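**Progress report to the Lekberg fund, 19 March 2018**

Work on the sorting table activity at Dodham is on schedule. The set uses tennis balls, orange blocks and shallow plates with raised rims.
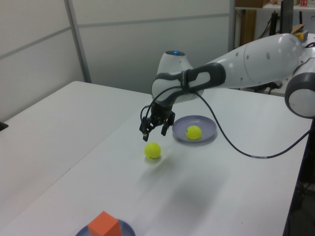 We spent three weeks on the layout and tried five versions. Balls go with the purple plate and blocks with the blue one.

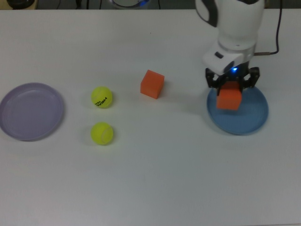

Spending is within budget. Two items remain open: spare plates from Grormont and the written instructions. Both are due in May.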